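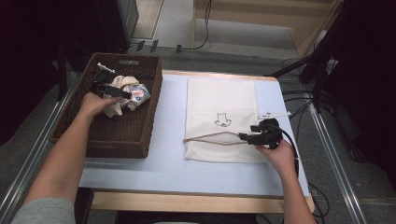
Brustik is a small company in Hurik which makes drawstring bags and other simple goods of cloth for the home, and which also packs and sorts household textiles for customers who ask for it. We work on the ground floor of the Furnival building, in the long street behind the bus station. If you come by foot, the entrance is at the courtyard side, and the bell has our name on it in green letters.

On this page we would like to explain who we are, what we make and how we work. Some of our customers have asked for such a page for a long time, and we are sorry that it took us so long to write it.

## How the company began

The company was founded in 2000 by Garnet Desjardins, who had before worked in a hotel linen room. In a hotel there is a great quantity of small textile things: shoe bags, laundry bags, covers for the hair dryer, napkins, bands for the curtains. They get lost, they go to the wrong floor, and their cords come out in the wash. Garnet repaired the cords in the evenings, and after some time other hotels brought her their bags too. The first year of Brustik was in fact only this, the repair of cords.

From repairing the bags we came to sewing them. The first model was a plain white bag for shoes, with one cord and one knot. We still make it, with small changes. The seam at the bottom is now double, and the opening of the channel, where the cord comes out, is closed with a small bar of stitches on each side. Without this bar the cloth tears at that place first. We learned this from the bags that came back to us.

Now we have two rooms. The front room is for cutting and sewing. The back room is for folding, checking and packing, and there is a small shelf with samples that visitors may touch and open.

## What we make

Most of our work is flat bags with a drawstring. We make them in three sizes:

- **Small**, for jewelry, soap, a charger, or a child's little treasures
- **Middle**, for one pair of shoes, underwear, or a hand towel with slippers
- **Large**, for laundry, bed linen, or winter things in the closet

The cloth is white or natural. The cord is normally tan. We were offered many colored cords over the years and we tried some of them, but red and dark blue gave color in the wash, and after this we were very careful. The tan cord can be washed together with the bag and does not leave a line on it.

Many people know us by the bags with a cat. The cat is called Umau. It is a little face in black line, small and near the middle of the bag, without a body and without any text. Garnet's niece drew it on a paper napkin when she was nine, and we printed it on a few bags for the December market as an experiment. They were sold before lunch. We have since been asked to make Umau bigger, to give it a hat, and to put a fish next to it. We have always said no, in a friendly manner. Umau stays small, and it has no hat.

We also sew:

- cloth liners for baskets, with or without ties
- napkins and kitchen towels
- dust covers for shelves and small appliances
- pouches after your own pattern, if the pattern is not too complicated

We do not make backpacks, bags with zippers, or bags for carrying heavy things. Please do not put bricks in our bags. (One customer did this, and we replaced the bag one time.)

## Baskets

We do not weave baskets ourselves. But baskets are an important part of our daily work, and visitors often ask about them, so we write some words here.

A dark wicker basket is, in our opinion, the best place to hold small textiles while one is working with them. It does not slide easily on the table. A rectangular basket is better for us than a round one, as it stands straight along the side of the table and leaves the other half free for laying things flat. We prefer a model with a handle slot cut in the rim, and not a handle that stands up, for the simple reason that you can put your hands into the basket from above and nothing is in the way.

The weak point of wicker is that it can catch the threads. For this reason knitted things and lace should never be put in directly. With smooth cloth there is usually no problem, but please pass your hand along the inside before using a new basket, and cut the sharp ends with small scissors. If you want to be sure, use a liner. To measure for a liner we need the length and width at the bottom, the length and width at the top, and the height. People forget very often the measure at the top, and most baskets are wider there.

## The packing table

Half of our company is the packing table, and we think it is right to tell how it is used.

The table must have a smooth top and a light color. On a dark table we do not see gray dust on a white bag, and we find it only when the customer writes to us. On a light table we see a hair, a thread or a pin at once. Nothing with coffee is allowed on this table, and this rule is valid also for Garnet.

The pieces to be packed stay together in the basket, and the bag lies flat beside it. We do not fold the pieces before they go to the basket. It looks less orderly, a basket with crumpled cloths in it, but a folded piece which is moved two times must be folded again, and so we make the fold only once, at the end, directly on the table.

The order of the work is as follows:

1. Lay the bag flat, smooth it with the hand, and look at the print and at both seams.
2. Pull the cord at its end to see that it runs free in the channel, and that the knot holds.
3. Take one piece from the basket, shake it, and look at both sides against the light.
4. Fold it a little narrower than the bag. A piece which is exactly as wide as the bag will go in with wrinkles.
5. Put the folded side to the bottom of the bag.
6. Draw the cord until the opening is closed, but do not pull it hard, as the cloth will keep the marks.
7. Turn the label to the outside and put the bag in the carton.

For printed fabrics, for example baby cloths with small patterns in pink and blue, we have one more rule. They are packed with the pattern to the inside. The print is then protected, and the person who opens the bag has the pleasure to unfold it.

In a good month we pack 2000 bags at this table. In summer it is less, and then we do the inventory, wash the covers of the chairs and cut stock for the autumn.

## About labels

Each bag has a small white label at the side seam. It tells the size and how to wash. We keep it short and we sew it firmly on. Many people cut labels away when they disturb the skin, but a bag is not worn on the skin, and we would ask you to leave it. When a bag comes to us for repair, the label is the only way for us to know from which cloth it was cut, and to choose a thread which shrinks in the same measure.

## Washing and repair

Wash our bags inside out, warm, with similar colors. Tie the two ends of the cord together before the wash, and then the cord cannot go back into the channel. If it has gone in already, please do not throw the bag away. Fix a safety pin at the end of the cord and push it through with the fingers, slowly, always holding the gathered cloth with the other hand. It needs five minutes and a little patience.

If you do not have the patience, bring it to us. We replace cords for every bag that we have made, without payment, however old it is. For bags of other makers we ask for a small amount, which goes in the jar for cakes.

## Orders

Private persons can buy single bags at our door or at the December market in Hurik. For hotels, nurseries, shops and schools, the smallest order is 50 bags of one size. You can mix plain bags and Umau bags within this number. For your own print we need a drawing with clear black lines. Photographs and very fine gray shading do not come out well on our cloth, and we prefer to say this before you pay.

We will always send you one finished bag before we sew the rest. Please put in it the thing for which it is intended, pull the cord, hang it on a hook for one night, and write to us what you think. It has happened more than once that a customer has changed the size after this, and it is much better to change it at that moment.

Delivery takes normally between two and four weeks. In November it can be longer.

## Visiting us

The door is open for visitors on Thursday afternoon. On other days please call before, as the sewing machines are loud and we do not always hear the bell. Children are welcome in the front room. The samples on the shelf may be opened, turned inside out and pulled at the cord as strongly as you wish.

We also take back clean remnants of cotton, from the size of a napkin and larger. Please leave them in the box beside the entrance, not in front of the door.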